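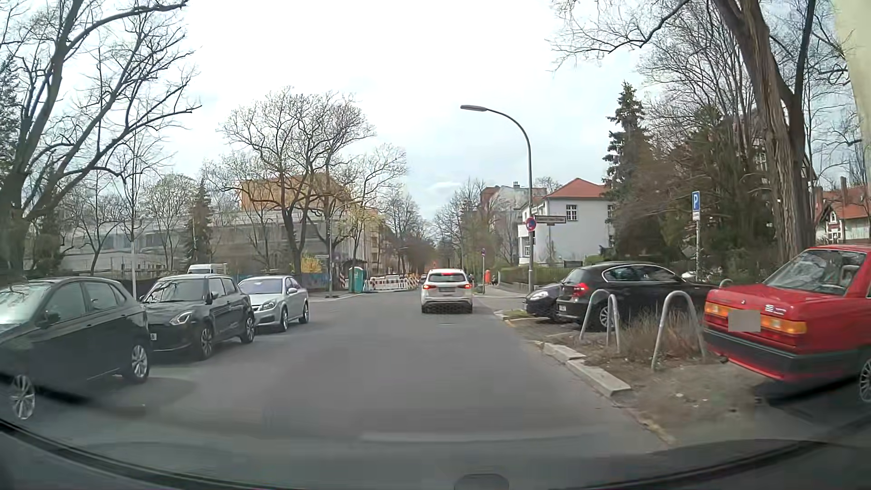
3. Setting the following-distance reminder

Your Callano satnav can give a gentle chime when you have been driving in town for a while, to nudge you into leaving more room. Please do set it up at home with a cup of tea, and leave it alone once you are moving. The chime knows nothing of the traffic, so it can't tell you that the white SUV ahead has its brake lights on, or that there are cars parked at an angle along the left of the street. Those are still yours to watch for, I'm afraid!

1. Switch the unit on and wait for the Callano logo to fade.
2. Press Menu, then Driving, then Reminders. (On older units the last of these is called Prompts, but it is the same page.)
3. Choose Town. The interval is set to 600 seconds when it leaves us, and most people are quite happy with that.
4. To change it, turn the dial until you see the figure you like. The shortest setting is 200.
5. Press the dial and hold it for 2 seconds, until you hear the chime.

Note: if the screen shows code 196, the battery is too low to save your choice. Plug the unit in, let it charge, and start again from step 2.

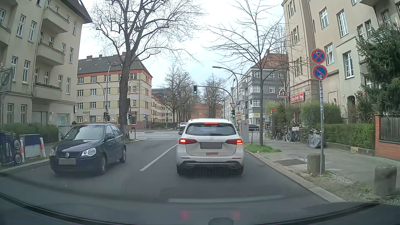 Town driving: a car marked FAHRSCHULE (driving school) ahead, brake light lit.

Caution: never turn the dial while driving, even at a crawl. If the chime bothers you, pull over somewhere safe and choose Quiet from the same page.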